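Baláž ginger crisps, 26-piece tin
Review by Inês Garcia

I bought these in January after finishing my last tin of Gristow oat thins. The Baláž bakery makes only one kind of cookie, so I expected them to get it right.

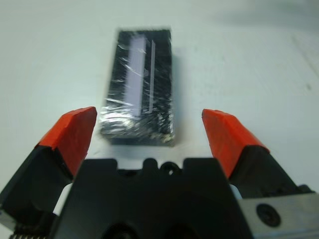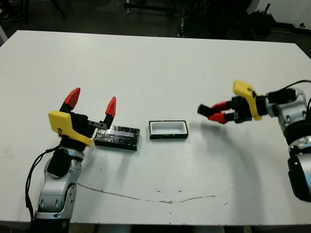

The black block in its plastic wrap, close up and on the white table.

The crisps are thin and snap cleanly. The ginger is strong, with a little black pepper at the end. They are less sweet than the Nerasetti ones, and I like that with coffee. The bottom layer had 2 broken pieces. After a week with the lid on they had softened slightly, and five minutes in a low oven fixed it.

I would buy them again, but in the smaller tin.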